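Plandelel Planning Guide
Section 4. Before you order: planning the apartment test and the budget

This section is for the person who prepares the purchase. Please complete it before you send the order form to Bemdale. The mounting of the arm on the base is explained in Section 6.

4.1 What you decide in this section

You decide which package you need, which spare parts you take with it, and whether your floor plan is suitable for the mobile base. All three depend on the simulated walk-through, so the walk-through comes first. It runs in Rullon, the planning software, and the license for the first month is included in the deposit.

4.2 Prepare the walk-through

1. Open Rullon and load your apartment model. If you do not have your own model, load the model Sârbu, which is delivered with the software.
2. Set every door to the position it has in daily life. In most homes the inner doors stand open, and an open door takes space from the hallway.
3. Place the start point in the hallway, on the carpet, with a free view to the rooms behind.
4. Check the floor type of each room. Carpet uses more battery than a hard floor, and this has influence on the number of batteries you must buy.
5. Save the start point before you continue.

Note: Do not remove furniture from the model to make the route easier. The budget will look better than it should.
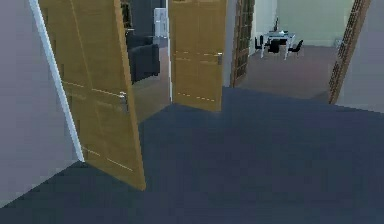

Narendra Thakur: We did the carpet check only after the order, and then we had to buy a second battery set separately. Delivery was in November and the project waited for it. I would put this step in bold letters.

The remark is correct, and the battery set is now a separate line in the order form. If more than half of your route goes over carpet, choose 2 sets from the beginning.

4.3 Measure the narrow places

1. Drive the base slowly from the start point to each doorway.
2. At each doorway, read the free width in the status line. Write down the smallest value, not the average.
3. Repeat with the arm lowered. The arm needs its own space, also close to the floor, and fixtures such as a toilet must be counted as fixed obstacles.
4. If the free width is smaller than 591 mm at any door, stop here and ask for the narrow base.

Caution: The narrow base has a lower limit for the load. Do not order it only because the price is better.

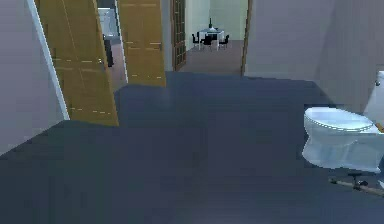 5. When all doorways are measured, export the list and keep it with your order papers. The seller will ask for it if you want to return the base later — without the list a return is not possible.

4.4 Choose the package

The basic package costs 2252 dollars and contains the base, one battery set and the charger. The arm is ordered separately. Before you choose an arm, look at the surfaces where it will work. A low cabinet and a kitchen counter have different heights, and small objects on a counter need a finer gripper than a box on the floor.

1. Make a list of the surfaces in your model.
2. Write the height next to each one.
3. Mark the highest surface the robot must really use. Surfaces it only passes do not count.
4. Compare the marked height with the reach table in Appendix B.

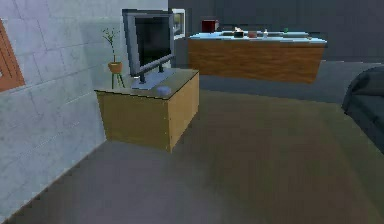

Figure 4-3. Living area of the model, with television cabinet and kitchen counter.

Note: Pay for reach only where you have work for it. A longer arm is heavier, and it makes each charge shorter.

4.5 Plan the running costs

Many buyers calculate only the purchase. Please add also the following lines to your budget:

Rullon license after the first month: 153 dollars per year
Wheel covers for smooth floors: one set per year
Replacement finger pads: depends on use, ask for the current price
Training of a second operator: up to 2 days, paid by the buyer

The bathroom is often forgotten in the plan. Run the walk-through there too, with the door open, and check that the base can turn between the door and the toilet. If it must drive out backwards, order the rear sensor.
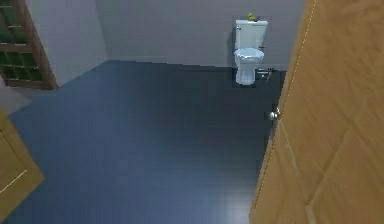 Figure 4-4. Restroom of the model with the door open.

4.6 Send the order

1. Attach the doorway list and the surface list to the order form.
2. Write the name of the model you used in the walk-through.
3. Sign the form and send it to Bemdale. Changes are free until the deposit is paid.

Continue with Section 5, Receiving and unpacking.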